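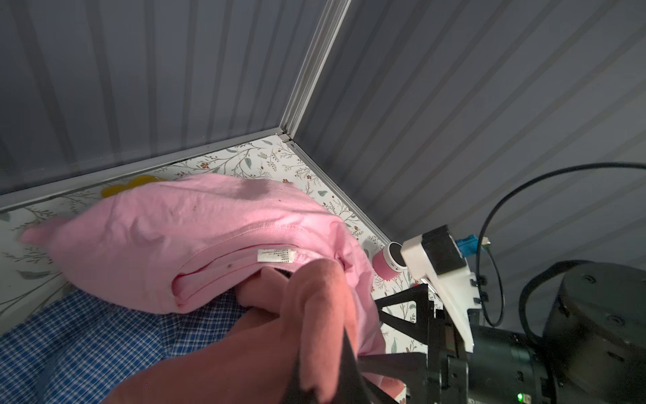
Nirkari 腕部视角:橙红色织物夹在两指之间,旁边是粉色衣物

Nirkari 双臂衣物分拣套件

Nirkari 是 Fulano 为柔性物体操作研究做的一套硬件加数据方案。衣服堆成一团时,哪条边属于哪一件,从远处很难判断,所以我们把相机装到了手腕上。近距离看到的褶皱、缝线和水洗标,都成了策略可以利用的线索,这一点让我们特别兴奋!

套件包含两条机械臂、两副平行夹爪、腕部相机和支架,以及 Grileo 控制软件。支架文件随套件提供,可以自己改尺寸重新打印。

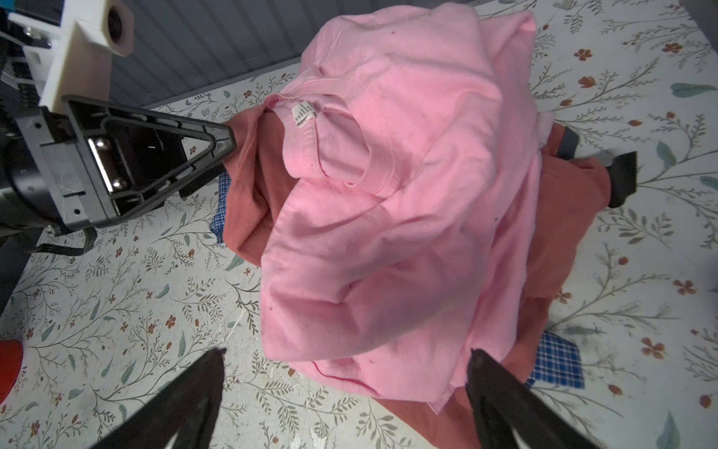 文/Sotomayor

方法本身很简单:先选抓取点,再决定由哪只手去夹。策略不要求先把衣物摊平,输入就是两路腕部画面和关节状态。训练用了 631 段遥操作示范,每段从一堆随意叠放的衣物开始,到分开为止。

我们比较了示范数量的影响。只用 200 段时,策略常常一次夹起两件;用满 631 段后,在 60 次测试中有 44 次一次只取出一件。剩下的失败多半出在颜色相近的布料上,这部分还有很大的改进空间,也是我们眼下最想啃的题目。
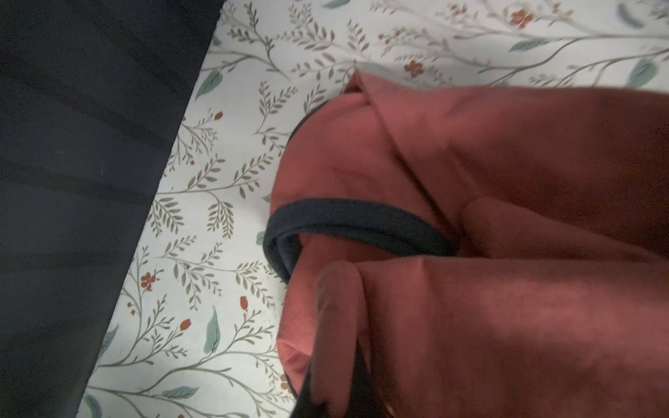
夹爪近景,橙红色针织布上有深藏青色包边

包边和下摆是很好用的抓取位置。颜色对比强,边缘也比布面中央容易夹住。Grileo 里可以把这类位置标成优先区域,标注会和示范数据一起保存,重新训练时直接读取。

底面图案也可以换。我们用的是白底植物印花,比纯色台面难一些,训练出来的模型换场地时更让人放心。

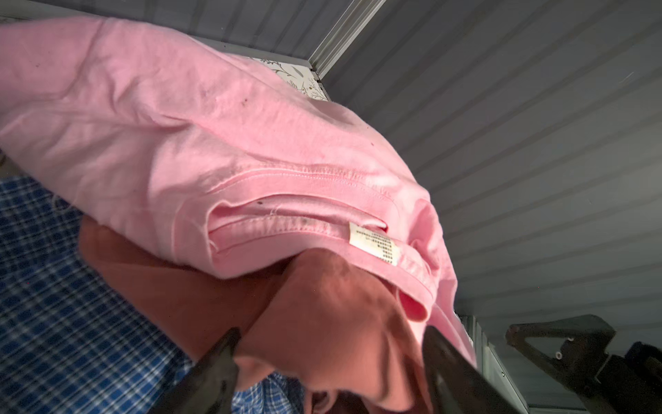

订购与配置

标准版含全部硬件和 Grileo 授权,四月起发货。已有机械臂的实验室可以只订夹爪与腕部相机组件,下单时请注明法兰型号。示范数据和训练脚本两个版本都附带。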